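May 7, 2022

I have lived in this apartment for almost 2 years and I still have one thing I call "the everything bin". It is gray metal, very big, and it weighs more than it should. I bought it from a man who closed his workshop. He wanted 27 dollars and I paid it without discussing, which my friend Cheuk-hei Lau still finds funny.

For a long time the bin had only one big space inside. All small things went in there, and all of them traveled to the bottom. If I needed tape on a weekday evening, I had to take out toys, packages, and one time a sandal. So last November I decided it must have two parts. I found a metal panel of the right width, quite scratched already, and I thought I would fix it with screws. Then I was afraid to make new holes and I used spring clamps, the kind with orange handles. It was supposed to be for one weekend only.

The clamps are still there. I am a little ashamed, but they hold well - I can lift the bin with both arms and the panel stays in its place. When I want more room in front, I open the clamps and move the panel back. With screws I could not do this.

My rule now is simple. The front part is for things that are waiting for a decision. The back part is for things that already have one, and on Saturday evening I empty it. Today I did the back part first, so it is free again. In the front I still have the toys my nephew left when he visited, and the tape, because the tape never goes home to its drawer. The red truck I want to mail to him. The tomato I would like to keep, I must confess. It looks nice next to the stove.

Cheuk-hei says I should buy proper boxes with lids, and he sent me a link to a set for 70 dollars. Maybe later. With lids I would close them and forget what is inside, I know myself.

Next week I want to sand the bottom of the bin a little and put some felt under it, so the table does not suffer. If somebody knows a felt that does not come off after a month, please write me in the comments.
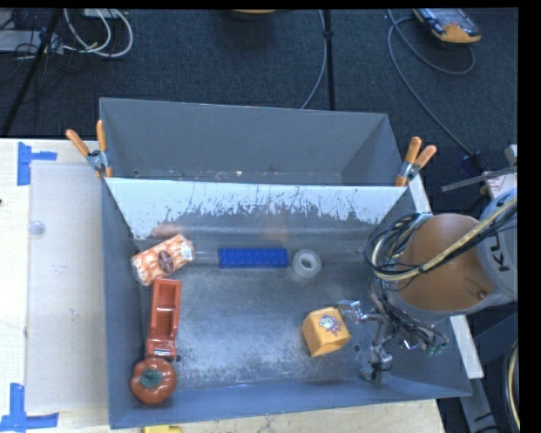

The everything bin, Saturday evening, back part done.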